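Home | Stories | Submit | Archive | About | Contact

The Trakach Mug

I should say up front that I never cared about racing. I still can't explain a caution lap to you. But I know more about souvenirs from the old Palumbo dirt track than any sane person should, and it started because I needed something to put on a shelf.

My aunt had left me her booth at the Gindunstead flea market. Left is a strong word, she's alive, she just moved to be near her sister and mailed me the padlock key in a birthday card. Booth 154, back row, between a man who sold socks and a woman who sold knives. Rent was paid through the end of February. I figured I'd clear it out, keep whatever it made, and give the spot up.

So I spent my first weekend pricing things. Lamps, cookie tins, a bowling bag with a ball in it that nobody ever wanted to lift twice. And on the bottom shelf, wrapped in a dish towel, a mug shaped like a tire. Black glaze, handle like a tow hook, and painted around the rim in yellow it said PALUMBO SPEEDWAY FAN NIGHT. On the bottom was a stamp that said Trakach. I put a sticker on it for 3 dollars because my hand was already writing threes.

A man picked it up before ten in the morning. He was a big guy in a canvas coat, and he held that mug the way you'd hold a baby bird, and he turned it over and read the bottom and put it back down on the shelf.

"You don't want to sell that for three dollars," he said.

I said I'd take two.

He laughed so hard the sock man looked over. Then he told me about Trakach, which was a little pottery outfit that made giveaways for tracks and ballparks all over that part of the state. Ashtrays, mostly. Some banks. They did one run of the tire mug for one fan night, and it rained, and the races got called, and hardly anybody showed up to get their mug. The extras got stored under the grandstand, and then the grandstand burned.

"How many are left?" I said.

"I've got one," he said. "You've got one. There's supposed to be a guy in Ohio."

He wouldn't buy it. I kept trying to sell it to him, even! He said he already had his and it wouldn't be right, and he bought a cookie tin and left.

I took the mug home that night in the dish towel, on the passenger seat, with the seat belt on it. I put it on the kitchen counter and made spaghetti and looked at it. It was ugly. I want to be fair to it, but it was an ugly mug. The yellow paint had run in one spot so the Y in SPEEDWAY had a tail like a monkey.

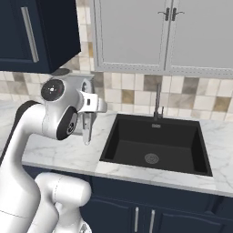
I went on the Kodumeck boards, which is where the racing collectors talk, or where they did then. You had to make an account to see the prices. I picked a username off a soup can and posted in the section called What Have I Got.

I had answers in four minutes. Half of them said it was fake. One said he could tell by the handle, another one said the handle was the only thing right about it, and then those two went at each other for three pages and I don't think they noticed when I left to brush my teeth. Somebody offered me 169 dollars and a die-cast hauler with one mirror missing. Somebody else sent me a private message, all lowercase, that just said dont sell it to him.

I asked who he was. No answer.

Now, I had a car that needed a water pump. I'd been adding coolant from a jug every morning like I was feeding a goat. So when a new message came in on Tuesday, from an account with no picture, offering 3,335 dollars, I sat on the edge of the bathtub and read it over and over to see where the decimal was supposed to be.

There wasn't one. I asked him why such a weird number.

He wrote back, "That's what's in the account."

I'd love to tell you I said yes. I had the yes typed! But it bothered me, a person emptying an account for a tire mug, and I wrote and asked him what he wanted it for, thinking he'd say an investment and I'd feel fine.

What he wrote was long. He'd been nine. His dad had driven him two hours to fan night in the rain, and they sat in the truck with the heater on waiting for the track to dry, and it didn't. When they called it, his dad ran to the gate with a newspaper over his head and came back with a mug. It rode home between them. It lasted until he was eleven, and then he broke it himself, throwing it at a brother, and he'd never told his dad who did it. Now his dad was in a place with a view of a parking lot and talked about that mug more than he talked about either of his sons.

I read that a few times too. Then I got suspicious, because I'm like that, and I asked him what was wrong with the lettering. I hadn't posted that side. I'd only put up the handle and the bottom.

He said, "Nothing wrong with it. The Y had a tail."

So either they all had a tail, or he was the guy in Ohio, or he was telling the truth. I went back to the flea market that Saturday and waited for the man in the canvas coat, and he didn't come until almost closing. I asked him if the Y on his had a tail.

"Sure," he said. "Somebody cut the stencil bad. They all do."

I told him the story anyway. He listened to the whole thing with a lamp under his arm. I said it could be a con, anybody who'd ever seen one would know about the tail. He said yes, it could. I said that was a lot of money. He said yes, it was. He was no help at all, and he talked me down four dollars on the lamp.

I thought about it the whole drive home, pulling over once to feed the goat.

What I ended up doing was asking for the price of the water pump. Just the pump and the guy to put it in. I told him it was that or nothing, and he argued with me — the only time in my life a buyer has tried to bring me up — and then he sent it. I wrapped the mug in the dish towel and then in most of a Sunday paper, and stood in line at the post office holding it against my chest.

I never heard if it got there. I checked the boards for a while. The account with no picture never posted again, and the two handle guys were still going. Around the end of the month I went to hand in the padlock, and the office lady asked if I was giving up 154 or renewing, and there was a box on her desk somebody had left for the free table, with the rim of something black sticking up out of the newspaper.

It was a bowling trophy. I renewed.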